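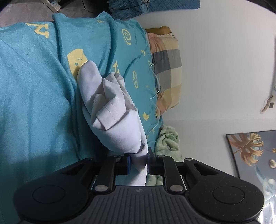
The Feston works at Gollance makes woven bed blankets and plain cotton sheeting, and opened its finishing hall to trade visitors for the first time in May. The tour followed the order of production, from the warping creel to the packing benches, and took most of a morning. The product at the end of the line is an ordinary one: a teal-blue blanket with a pale yellow print, spread over a bed, is the sort of thing the finishing hall has to get right for shade and handle. 

Warping is done on a sectional machine fed from a creel of 392 packages. Broken ends are found by drop wires and tied by hand. The operator told us that most stops come from poor splices in the bought-in yarn, and the log sheet beside the machine bore this out.
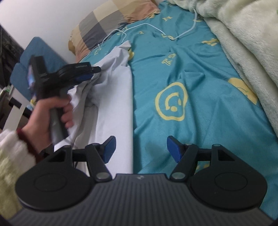
Report by the textiles correspondent
Visit notes, 2021-08-02

The dyehouse runs two jet machines, the larger taking a load of 300 kg. Teal is treated as a difficult shade. It is built from a turquoise and a navy that exhaust at different rates, so the dosing curve is slowed over the middle part of the cycle. Each lot is checked against a standard under two lamps before it is released.

Printing is by rotary screen on a line supplied by Ambrosio. Pale yellow on a dark ground needs either a discharge paste or a pigment with a white base, and the works uses the second. The handle is slightly stiffer, but the edges stay clean after washing.

The stenter has 10 bays, and weft straightening is automatic. Output is batched in lots of 4000 metres and sent on to Corance for hemming — the works has no sewing room of its own. Visitors should note that ear protection is issued at the gate and that the weaving shed is not included in the tour.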